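So the budget is in. I hit send on 6/5/26, ate an entire sleeve of crackers, and then remembered I'd left the fingers out. Of course I did!

Some background for anyone new. Our little picking project (we call it Kelitz, don't ask) gets one shot a year at equipment money, and the next round isn't until September. Arms are the easy part to plan for – you buy one and it sits there for years. Everything hanging off the end of it is what eats you alive. Last time I put down a single line that said "gripper" and felt very grown up about it.

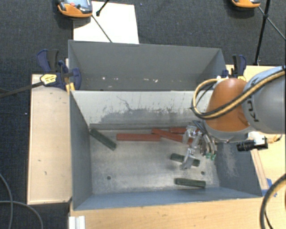 This year I split it out properly. Spare fingers, cables, a second camera, and a line just for bins and clamps, which got me a raised eyebrow from Elínborg Sveinbjörnsson until I showed her the receipts. Clamps are 66 dollars each from Šindelář and I want three. Metal bins from Jirov are cheaper if you order more than we could ever store, so I'm paying the small-order price and trying not to think about it.

The big question is still the gripper. Brustus quoted us a service plan at 200 a month, and I keep going back and forth. It's a lot for something we may never call on, but I also remember waiting on one part while the whole project sat still (that was a long spring). Right now I'm leaning toward skipping the plan and keeping a full spare set of fingers in the drawer.

Anyway, I've asked if I can send a corrected sheet. Fingers at the top this time, in bold.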